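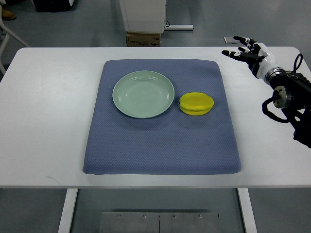
Thursday, March. Table 2, mat and plate setup

Picked up from Imre's notes of last week. Purpose today was to settle the surface for the tabletop work so that the layout stops changing between people. Same white table as before. Blue-gray mat, pale green plate, yellow piece. Nothing else on the mat.

Mat

The mat is the padded one from the Arruda order. Judit weighed it on the bench scale before it went down: 1,900 g, more than I expected for its size. The old felt sheet was lighter and crept toward the front edge whenever anyone leaned on the table. This one has enough friction on the painted top that I could not shift it with one finger at the corner.

Drawbacks. The edges are puffed and the fabric wrinkles, so the surface is not flat in the sense the drawing assumes. I pressed it out by hand from the center and let it stand for 40 minutes. The fabric came back up a little along the far side. Not worth chasing. Any height we quote from now on is taken at the middle of the mat, uncompressed, with the steel rule standing on the tabletop next to it and a straightedge across.

Also smudges. The weave holds dust and whatever is on people's fingers. Lint roller only, no spray — the Ferolus cleaner left a ring on the offcut that was still visible the next morning. The tabletop itself can be wiped with the usual cloth. The scuffs in it are permanent and I have stopped trying.

Plate

Plate goes on the upper left part of the mat as seen from the front edge of the table. Rim diameter 229 mm by caliper, two readings at right angles, same value both times. Raised rim, shallow well, flat in the center. Plate sinks slightly into the padding under its own weight, less than I can read on the rule.

Tibor asked whether the plate should be fixed down with putty. I say no for now. If it slides we want to know that it slides. Ariel disagrees and thinks a moving plate makes two people's results impossible to compare. Left open, see below.
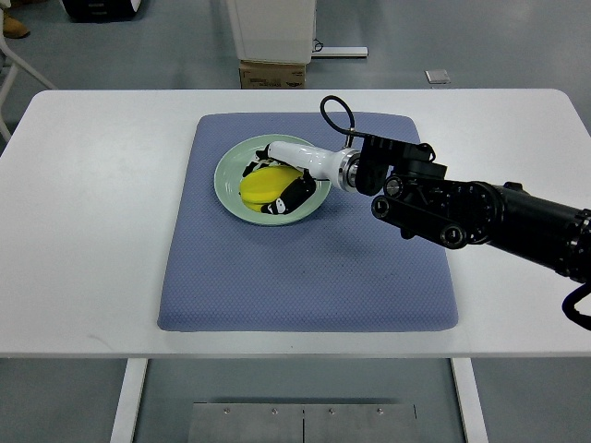 With the piece on the plate the thing to watch is the rim. The yellow piece is rounded and smooth, so when released near the edge of the well it tends to roll in toward the flat part, and when released on the rim itself it can go either way. For the log, "on plate" means at rest inside the rim. Touching the rim from outside is "off". Leaning on it from outside is also "off". Rozália wanted a third category for pieces resting on the rim. I have not seen one stay there and would leave it out until somebody does.

Start position of the piece is to the right of the plate with a small gap of fabric between them. I set the gap at 40 mm by rule and then found that the padding lets the piece settle at a slight tilt, so the gap reads differently depending on which part of the piece is used. Use the widest point. Do not use the seam.

Marking

Tried tailor's chalk on the mat for the plate outline. It brushes off within the hour. Tried two stitches of contrasting thread on a scrap from the same roll: visible, flat, survives the lint roller. Judit will do the real ones if we agree on the position. Masking tape is out, it lifts the nap and changes how the piece rolls.

The mat's own position is given by the tabletop. It does not sit centered, and people keep "correcting" it. Please leave it. Measure from the left end of the table to the left side of the mat and write the number on the sheet before starting. 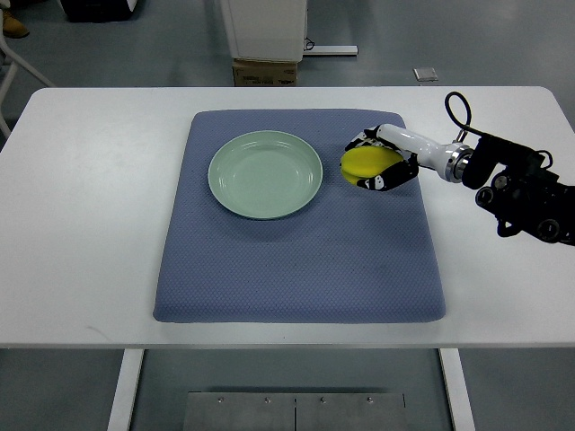 Open points

1. Plate fixed or free. Ariel to write down what he would consider a fair comparison, then we decide.

2. Second mat. Zetach lists one with a flatter edge, price unknown. Imre to ask for a sample. If it comes, repeat the height reading before changing anything else.

3. Thread marks. Waiting on point 1.

4. The Onix caliper reads slightly high when the battery is low. Changed the battery before the plate readings above, so those stand. Spare cells are in the top drawer.

5. Log sheet needs a column for mat position. Tibor has the file.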